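Workplace News | Fit-Out and Storage

Cidby adds printed wall panels and rail-hung baskets to bench enclosure

Cidby has added a set of illustrated wall panels to its bench enclosure, a three-sided unit built for small-item sorting and packing. The panels went on sale in November and fit the existing aluminum profile, so current owners can change the walls without replacing the structure. The tabletop is unchanged.

The enclosure was first supplied with plain walls. According to Hideaki Murakami, product manager at Cidby, customers asked for a surface that would break up a run of identical benches and let staff tell one station from the next. The company took the artwork from Nishimura, a print studio that until now has worked mainly on wall coverings for clinics and waiting rooms. The first pattern is a winter woodland design. Two more are in preparation, and neither has birds in it.

"The print had to be large enough to read from the aisle," said Murakami. "Small repeats turned into gray at a distance. We scaled the drawing up until a single bird took a good part of one panel."

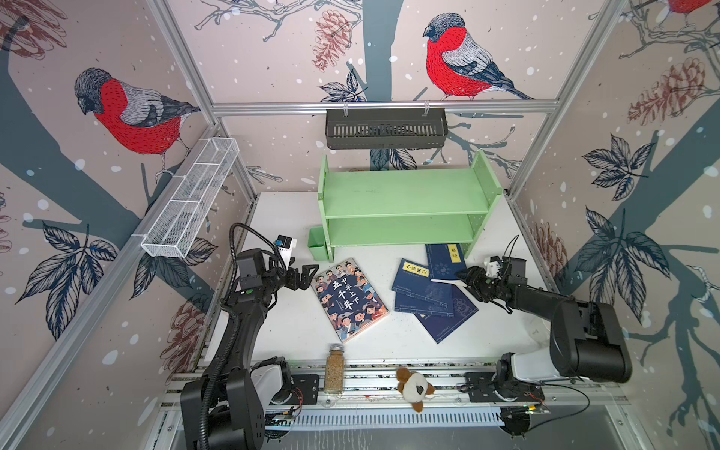
The enclosure with the woodland panels, baskets on the side and rear rails, and a two-tier shelf at the back of the tabletop.

The panels have a pale pinkish-beige ground with small white dots, overprinted with red-breasted birds, pinecones, leaves and teal tree trunks. Nishimura kept the ground light so that the inside of the enclosure would not darken when all three walls are fitted. The surface can be wiped with a damp cloth and mild soap. Solvent cleaners are not approved.

Storage is carried by the rails and leaves most of the tabletop free. The back rail takes a dark gray slotted metal basket, and the side rail takes a long white wire-mesh basket divided into compartments. Both can be moved along their rails and fixed at any point. Cidby recommends keeping the mesh basket on the side of the operator's weaker hand, with the items used most often in the compartment nearest the front.

The light green two-tier shelf is sold separately. It stands on the tabletop and needs no fixings, which means it can be lifted out for cleaning or when a larger item has to be handled.

Femeo, a mail-order supplier of craft materials, has taken more than 50 of the panel sets for its packing hall in Drutow. Kiyoshi Hayashi, who runs the hall, said the benches were refitted one row at a time while the other rows kept working. The slowest part of the job was removing the old walls – several of the corner screws had been overtightened and had to be drilled out. Femeo has since asked for captive screws on later orders, and Cidby says it is testing them.

Panels are supplied flat, in sets of three. Replacement single panels can be ordered by position (left, back or right), as the artwork differs on each. The first production run is limited to 700 sets.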